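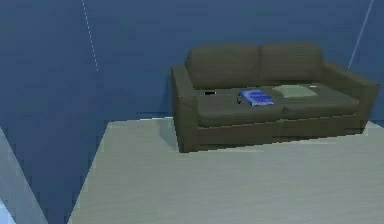
**To:** housekeeping-leads
**Subject:** Re: Re: what happens to the lounge round

Brenda Fairclough wrote:

> Garkine says the tidying robot starts on the Fothergill lounges in August, and that it's training in simulation until then. My crew has three questions, in order of how loudly they were asked. Are we losing hours? Who gets blamed when it puts a guest's phone in the book return? And has anyone who wrote this thing ever cleaned a sofa?

Brenda,

Hours first. The lounge round stays on the rota at its current length through the trial. I have that in writing from Tremidura, who sign the contract. What happens after the trial I have only as a facial expression, so I'm asking for that in writing too.

Blame. The draft procedure said "the attendant on shift is responsible for verifying robot placements," meaning your people would tidy up after the thing that tidies up, and then sign for it. I sent it back. The new wording has the robot leave small electronics where they are and flag them on the tablet. A person decides whether it's lost property or a remote. You'll recall that the people in this building can't always tell either.

As for the sofa, I sat through the Sistasis demo and I have opinions. The simulated lounge has a two-seater in olive brown, a blue book, a green pillow lying flat on the seat, and a couple of small dark things I would have had to pick up to identify. It has no crumbs. It has no guest asleep under a coat. They told us they have run 1000 rounds of it, and I believe them, because I could get through 1000 rounds of that before lunch.

I asked what it does with the pillow. It "returns it to the default location." I asked who chose the default location and got a long pause, so your crew now gets to choose it. Please send me how you set the sofas, with the pillows the way you like them. Otherwise we'll be living with an engineer's taste across 77 rooms.

Two more items:

- The tablet training is paid time. If anyone is told to do it on a break, forward me the message.
- Luis's old cart stays. The robot can't do stairs.

I'm in the linen office from 3 if you want to shout in person.

M.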